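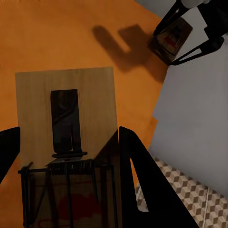
Anyone going to the Kandis testing meetup?

Kandis Users board > Events and Meetups

gumleaf_qa
Posted Dec 14, 2021

Just saw the notice for the next Kandis meetup and I'm so keen! It's at the Grerham library, upstairs room, 3 hours in the morning with a tea break in the middle. The topic is getting testers and developers onto the same release board, and after the year our team has had I could talk about that until the cows come home. Who else is coming?

regress_me_not

Count me in. I went to the September one and came home with two pages of notes. The session on flaky tests was a ripper. We had a suite of 988 checks at that point and people had simply got used to re-running the red ones until they went green (I was one of them, guilty!). We now put every flaky test in its own list with a due date and the whole team looks at it on stand-up. 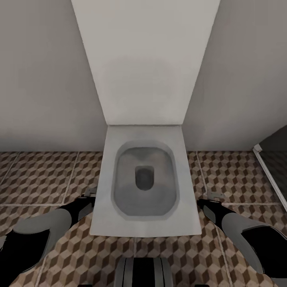
The other thing I brought back was pairing a tester with a developer before any code gets written, even if it's only for a quick chat over the ticket. I thought our devs would hate it. They've been great, and one of them now books the chats himself.

slowbuild

I'll be the grump then. I was at the September one too and found it pretty muddled. Half the talk was about culture and the other half was a tour of the Hindon dashboard, and I couldn't tell you how one led to the other. My manager asked me what I'd learned and I had to make something up.

gumleaf_qa

Fair enough, slowbuild, the Hindon bit did go on. But the question time afterwards was worth the drive! That's where I heard how other teams organise their sign-off, and we pinched the idea of a single page per release. Ours used to be scattered over six spreadsheets.

slowbuild

Six? Luxury. I'll give you question time, it was good. I still reckon they should start with it and put the slides last.

kurian_fan

Ooh, I like that idea. Has anyone here moved their pipeline over to Kurian yet? We switched the nightly run and I love it, the logs are so much easier to read, and you can colour the failed steps by who owns them. Happy to bring my laptop and show anyone at the break. 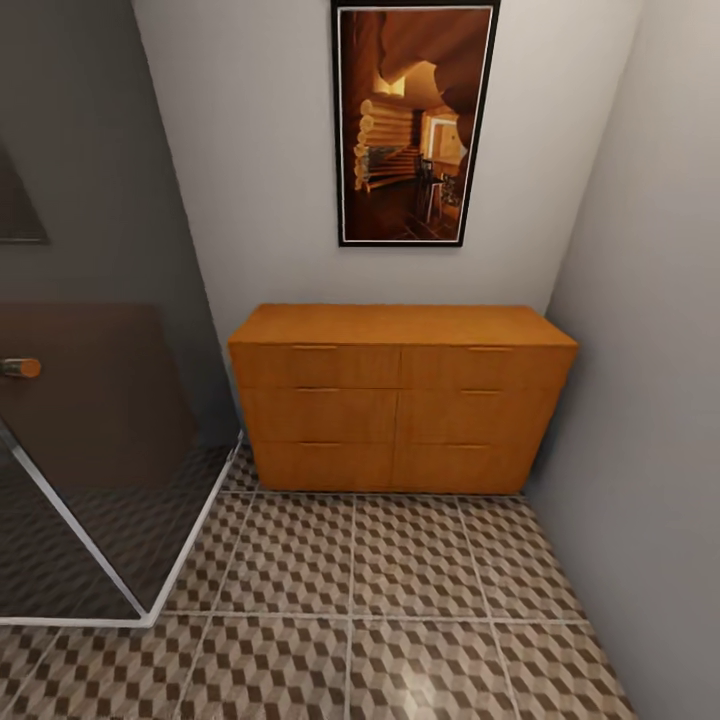

Six-drawer dresser, computer render

regress_me_not

Yes please, bring it! We're still on the old scripts and I've been trying to talk our lead into a trial. Does it cope with tests that need a real database, or do you mock everything?

kurian_fan

Real database for the nightly, mocks for the quick run on each commit. It took a bit of fiddling with the clean-up step, but it's behaving well now. I'll dig out our config before the day.

slowbuild

Mocks are how we shipped our worst bug, so I'll be arguing with you over the biscuits. Put my name down, gumleaf.

gumleaf_qa

Done! I'll grab a table near the window. Parking is free behind the library if you get in early.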